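How the Tosow Club Teaches an Arm to Put a Peg in a Hole

A robot arm is a chain of stiff parts called links. The places where the links meet are called joints. Each joint has a motor that turns it and a sensor that measures how far it has turned.

At the end of the arm is a gripper. It has two fingers that move together and apart. The club's arm is named Marty, and this term Marty's job is to put a round peg into a hole in a cube.

People do this by sight and touch. Marty follows numbers. Every position above the table is stored as three numbers - one for left and right, one for forward and back, one for height. Club members write the program in a tool called Niltov.

The program has four steps:
1. Close the fingers on the peg.
2. Move to a point 100 millimeters above the cube.
3. Tilt or turn the wrist until the peg lines up with the hole.
4. Lower slowly and open the fingers.

Step 3 takes the longest to get right. If the peg meets the rim, the arm stops and the program goes back to step 2. Jacqueline Perrin, who runs the club, asks each team to write down every try. By June the notebook had 61 tries in it, and some 30 of them had stopped at the rim.
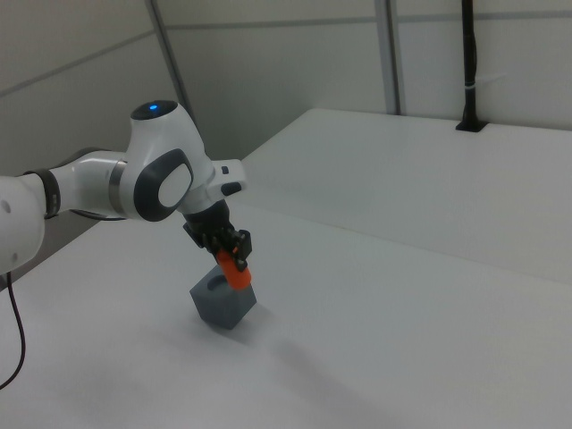 What is a joint on a robot arm?
It is the place where two links meet, and a motor there lets one link turn against the other.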